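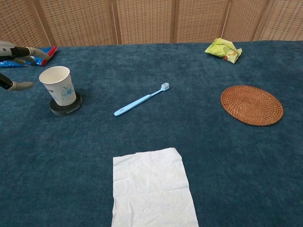
Internal audit found our calibration records are a mess – raise it as a major or just fix it quietly?

Posted in Quality Systems > Internal audits
Aurelia Ciobanu
17 Jun 2026

Sorry if this has been covered, I searched and got a lot of stuff on software validation that wasn't it.

I look after quality at a small machining and assembly place, the Cloltville site. There's a sister site at Banham which has its own quality person and its own procedures (don't ask). We've got ISO 9001, surveillance visit due in October. I took over from someone who retired and left me a shelf of folders and a spreadsheet.

Did my first proper internal audit of calibration last week. Gauge register has 306 items on it. Of those, 11 are past their due date and still in use, mostly micrometers and a couple of plug gauges. Another 13 I can't find at all. Not in the drawers, not on the benches, not at Banham as far as they can tell me. Three have a calibration sticker that doesn't match the date on the certificate, one of those has a certificate for a different serial number altogther.

My manager's view is fix it, update the register, don't write it up, because "why hand the auditor a stick". His words. He's not a bad bloke, he just had a rough time with the last external auditor and would like a quiet visit.

My view is it should be written up as a nonconformity, but I don't know if I grade it major or minor, or if internal audits even have to be graded. Our procedure says "findings shall be classified" and then doesn't say how. Brilliant.

Also do I have to go back through everything measured with the overdue ones? That could be months of parts. Most of it has shipped, a good chunk of it to Steinbach, who are our biggest customer and quite particular.

Any help appreciated, bit out of my depth.

benchvice_ron

Write it up. Always write it up.

Auditor finds a problem you already found, recorded and are working on = nice chat and move on. Auditor finds a problem you found and hid = they stop trusting every other record in the building. And they will find it, calibration is the first thing half of them go to because it's easy. Pick up a mic off a bench, read the number, ask for the cert. Takes two minutes.

On grading. The standard doesn't make you grade internal findings. But your own procedure says you do, so you do, or you change the procedure. I'd put one line in it for each. Major = the process isn't working, or bad product could have reached the customer. Minor = a slip in something that mostly works. Done.

By that I'd call yours a major. Not for the overdue ones on their own. It's the missing ones plus the stickers that don't match, that says to me the recall system isn't really running and no one's checking certs when they come back in. Raise one finding for the lot, not a separate one for every gauge or you'll be closing them till Christmas.

Do today, before any forms:

Pull the overdue gauges off the floor. Red tag, locked cupboard. Same with the three with funny stickers. If production moan, get them moaning to your manager.

Mark the missing ones as "lost" in the register with the date. Don't delete the rows!! Seen that done, looks terrible. If one turns up in someones toolbox it gets calibrated before it goes back out, no exceptions.

Then send the pulled ones off and ask the lab for as-found readings. VERY important, see below. If you just say "calibrate" some labs will adjust it and only give you the after figures, and then you've lost the one bit of evidence you needed.

Marrowfat

Agree with most of Ron's. Couple of things on the going back through parts question as it's the bit that'll keep you up at night.

You don't start by re-measuring anything. Start with the as-found results. If an overdue micrometer comes back and was in tolerance as found, then it was fine the whole time as far as anybody can show, and you write that down – gauge number, as-found result, no effect on previous results, signed, dated. Closed. In my experience that's most of them. Mics that live in a box and get wiped down don't wander far.

If one comes back out, then you look. How far out, which way, what was it used on, what was the tolerance on those features. A mic reading a couple of microns off on a part with a tolerance you could drive a van through, no problem, write down why. Same error on a bearing fit is a different conversation. And yes then you may need to tell the customer. Check what Steinbach's purchase terms say first, lots of the bigger ones have a clause on notifying them and a number of days to do it in. Read it now, not after.

The missing ones are harder since you've got nothing to send off. What you can do is look at last known calibration, was it in date when it was last signed out, does the history show it drifting. Also were they real?? We had a register with dozens of things on it that had been scrapped years before and never taken off. Ask the old hands. Your predecessor may only be a phone call away too.

The one with the wrong serial on the cert – ring the lab before you do anything clever. Could be a typo their end, could be two gauges swapped in the box and somewhere there's another one with the opposite mistake. Go and look for it.

Root cause, please don't write "human error, staff reminded". Your auditor has read that one a thousand times. Sounds like the spreadsheet depends on one person opening it and that person retired. So that's your cause, or near enough. Who gets the reminder, who covers when they're off, who checks the cert against the gauge on return.

And the manager. Don't make it a fight. Show him a filled-in corrective action with dates on and ask if he'd like to explain that in October or explain not having one. Also this has to go in management review anyway so he'll be signing it either way.

kev_t_99

just get software for it. we use Hekotum sends you an email when stuffs due. not had a overdue one since. spreadsheets are rubbish for this

Marrowfat

Software's fine but it won't find lost gauges or read a certificate for you Kev. Get the register right first, then move it over. Otherwise it's the same mess with emails.

Aurelia Ciobanu

Thank you all, really useful. Overdue ones are tagged and in the cupboard as of lunchtime. Production did moan.

Hadn't thought of asking for as-found, our standing order with the lab just says "calibrate and return" so I've rung them and they'll add it. Also rang about the wrong serial, waiting on a call back.

Rang my predecessor as well. He thinks the two biggest bore gauges on the missing list went to Banham on loan and never got booked out, so I'm driving over there tomorrow to look in cupboards myself. Will raise it as one major tonight and talk to the manager after. Steinbach terms are in a PDF somewhere, still looking.

benchvice_ron

Good. Take a torch for the cupboards. And get Banham's gauge register while you're there, compare it line by line with yours. Bet you there's stuff on both.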